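# Tirnach Online: Open Beta FAQ

Last updated June 3, 2025

These are the questions we get most often about the open beta of Tirnach Online, our browser-based sailing and regatta game. If yours isn't listed, post it in the comments under this page and someone on the team will get to it.

## Getting in

**Do I need a key?**

No. The closed test used keys, the open beta doesn't. Make an account, confirm your email address and you can race right away.

**I was in the closed test. Do I keep my boat?**

You keep your account name, your club and your sail colors. Boats, rankings and race money were reset when the open beta started. They will be reset one more time at launch, which is planned for October.

**Which browsers work?**

Current versions of the common desktop browsers. Phones and tablets will load the menus and the results pages, but you can't race on them yet.

**Do I have to download anything?**

There is a small helper file if you want to use a gamepad. Keyboard and mouse players can skip it.

## Racing

**How many boats can be in one race?**

Up to 51 in an open regatta. Match races are for 2 boats. Club captains can set any limit in between for a private race.

**Which courses are in the beta?**

Munitz Bay and the Dririne river course. Munitz Bay is the easier one, with steady wind and wide marks. Dririne has current, and the current changes with the tide setting, so check that before you pick a start position.

**Why did I get a penalty when the other boat hit me?**

Most likely you were on port tack. The game goes by right of way, and it doesn't matter who was moving faster. You can open the replay after the race and turn on the rule overlay to see how the call was made. If the overlay shows one thing and the penalty says another, that is a bug and we want the replay code.

**What happens if I lose my connection?**

Your boat holds its last heading for 60 seconds. If you come back in that time you carry on. After that you are scored as retired, and you still get the race money for any marks you rounded.

**Can I race against computer boats?**

Yes, in practice only. They don't appear in ranked races, even when the start list is short.

## Clubs and friends

**How do I start a club?**

You need 3000 in race money. Go to the Harbor screen and choose New Club. The name can't be changed later, so check the spelling.

**Can I link another account to find friends?**

Not at the moment. You can search by account name or send an invite link. The link works until you cancel it.

**Someone in my club is being abusive. What do I do?**

Use the flag next to their name in chat. The captain can remove them from the club, but only we can suspend an account. Reports are read by Kadri Juška and Radomír Urban.

## Money

**Does the beta cost anything?**

No, and there is nothing to buy in it. The store button is there but switched off.

**Will the full game be free?**

The base game will be, with both beta courses. The Havlíček Cup season will be a paid add-on. We haven't set the price.

## Known problems

- Sound cuts out when you switch tabs during a start sequence. Turning sound off and on again brings it back.
- Wind arrows are sometimes drawn backward on the small map. The arrows on the water are correct - use those.
- Club chat loses messages with accented letters if you paste them in. Typing them works.
- Replays of very long Dririne races stop before the finish. The results are not affected.

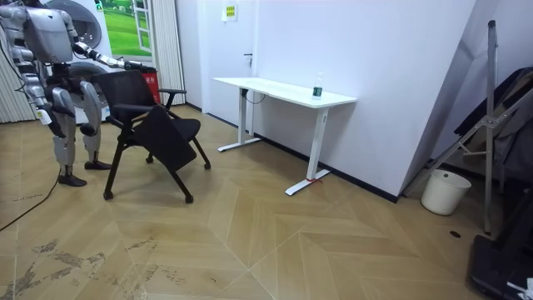 Wing-yan Fang: Is the second reset only for boats and money, or do the clubs go too? Ours saved up for weeks to get started and I'd like to know before we recruit more people.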